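示范数据采集规范:常见疑问

本页由 Kolbridge 数据质量组整理,回答各采集点在执行《手部精细操作采集守则》时反复提出的问题。守则第2版自九月起适用。措辞不太客气的地方,是因为我们自己对其中几条也有保留。

守则到底有没有强制力?

对签了采集协议的人有,对别人没有。它不是国家标准,也没有经过任何第三方认证。有供应商在宣传册里写“符合 Kolbridge 标准”,我们没有给谁发过这种证明,看到请转给我们。

为什么不要求先把桌面收拾干净?

第1版要求过。结果交上来的片段桌面一个比一个白,拿去训练的策略到了真实家庭里,遇到一点粉渍就把它当成物体边缘。Beril Ersoy 在评审时主张整条删掉,最后删了。现在的规定是:不布置,不清场,平时怎么用就怎么录。至于这样是否真能提高泛化能力,目前只有内部测试的结果,样本偏小,我们不打算替它吹嘘。

化妆类任务算不算“精细操作”?

算。蘸粉、在小面积上点色、一手固定一手运笔,都在守则的任务表里。有人觉得这类任务不如拧螺丝正经,我们看过两类数据的失败记录,不同意。

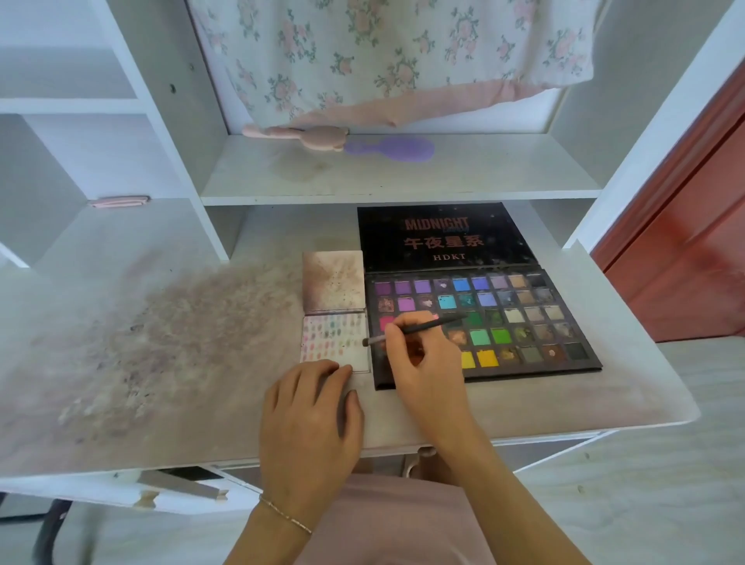
双手配合:左手按稳小盒下缘,右手持刷在眼影盘上取色。

画面里出现商品名称怎么办?

包装上的文字,例如盘盖上的“午夜星系”,可以保留,不必打码。打码会连带抹掉盖子的轮廓,损失比收益大。需要遮的是人脸、证件、信件、屏幕内容,以及能认出住址的东西。

一段要录多长?

单段最长400秒,超过的自动切开。每位采集者每天最多提交24段。有采集点问能不能放宽,理由是任务积压。积压是排期的问题,不能靠让人录到手酸来解决。疲劳之后的动作会变形,标注员又看不出来,这种数据混进去比缺数据更麻烦。

左手不动的片段要不要剔除?

不要。按住、扶住、压住都是动作,标注时写“固定”,并写明固定的对象。Bruser 的自动筛选工具默认把静止的手判为“无操作”,用它的采集点请关掉这个选项,或者人工复核。我们抽查过200段被它剔掉的片段,误判多到没法用。

粉末、膏体这类东西,标注能精确到量吗?

不能,也请不要假装能。单靠画面判断不了刷头上沾了多少粉。标注表里原来有“取粉量”一栏,Hülya Demirtaş 带人试填过一轮,两名标注员对同一段的意见经常相反。该栏已取消。标注只写工具、接触对象和接触的大致位置。色块名称也不强求,写到色系为止。

用这些数据训练出来的机器人,可以直接给人化妆吗?

守则不涉及这个问题,通过采集验收也不等于通过安全评估。在桌上取色和在眼睑附近运笔,风险完全不是一回事。Güler 的团队曾询问能否引用本守则作为近脸作业的安全依据,我们的答复是不能。涉及人体接触的作业,请另做风险评估,限力、急停和监护人员一样都不能省。

采集者中途反悔怎么办?

提交前可以随时删除,不用说明理由。提交后通过 Zistulby 平台申请撤回,原始视频会删掉。已经进入训练的部分目前无法从模型里“取出来”,这一点协议里写了,但写得不够显眼,第3版会挪到首页。在那之前,请采集点当面讲清楚。

为什么守则里还有“视情况而定”这种话?

因为有几条我们没有证据支持更硬的写法。有不同数据的采集点请附原始记录来信,只写“经验表明”的不予采纳。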